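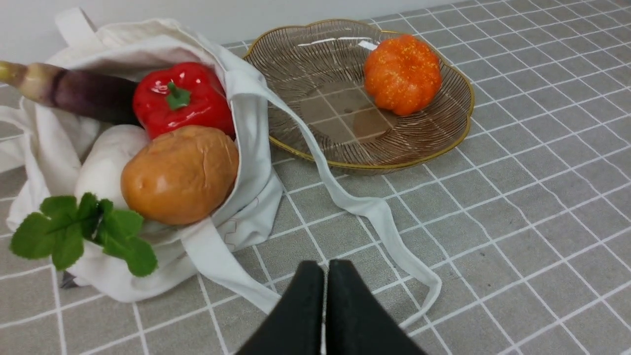 Toy groceries, real tote bag, one gripper. Tonight's contest: unpacking.

I've been asked again whether the machines can do chores yet, so let me answer in a thread, the natural home of answers nobody wants in full.

Short version: some chores, sort of, if you clear your afternoon and keep the dog out of the room.

Long version starts with groceries. People assume the hard part is the pepper. The pepper is lovely. Round, shiny, holds its shape, sits there like it wants to be promoted. If all food were bell peppers I'd have retired by June.

The hard part is the bag. A canvas bag has no opinion about where its own edges are. You lift one thing and the whole floor plan changes. My plan was made for the old floor.

And the handles. Whoever invented the long tote handle was thinking of shoulders. To a two-fingered gripper it's a snare with good intentions. Grab a carrot, get a free strap.

I keep a tally, because Liis Zariņš told me that people who don't keep a tally are just telling stories. So: 207 attempts this spring at taking one item out of a bag and setting it down somewhere sensible. I'll spare you the spreadsheet. Soft bags did worse than boxes, leafy things did worse than everything.

Leaves deserve their own post. You close on them and you've got a grip on something, but is it the vegetable or is it the vegetable's hair? I have watched a machine carry a sprig across a table with great dignity while the rest of dinner stayed home.
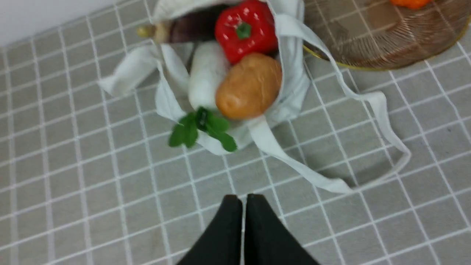

Then there's the question of overlap. A potato by itself is a solved problem, or near enough that I'd say so at a party. A potato wedged in with the eggplant and the pepper is a negotiation. Pull the wrong one first and you've started an avalanche, a slow one, with potatoes.

A person does this while talking on the phone. Doesn't look, doesn't plan, just reaches in and comes out with the onion. I timed myself once: 15 seconds for a full bag, and I was showing off. I won't tell you the machine's time. It has feelings, or at least a power bill.

Yes, I've seen the Castell video. It's a nice video. I would like to see the take before it and the take after it, and I'd like somebody to bring their own bag.

Shop floors are a different story and I don't want to be grumpy about them. My cousin packs at Starnley, same carton, same part, same spot all shift. An arm does the next station over and does it fine. Give a machine the same thing 20 times in a row and it's a model employee. Give it my kitchen and it needs to lie down.

What would change my mind: a bag I packed, a counter I didn't tidy, and me in another room not holding my breath. Two out of three and I'll buy the thing a cake.

Somebody asked if it could at least put the bag away afterward. Folding. You want folding. That's a separate thread – possibly a separate decade.

Anyway, still unpacking my own groceries. The bread was on the bottom again and I can't blame software for it.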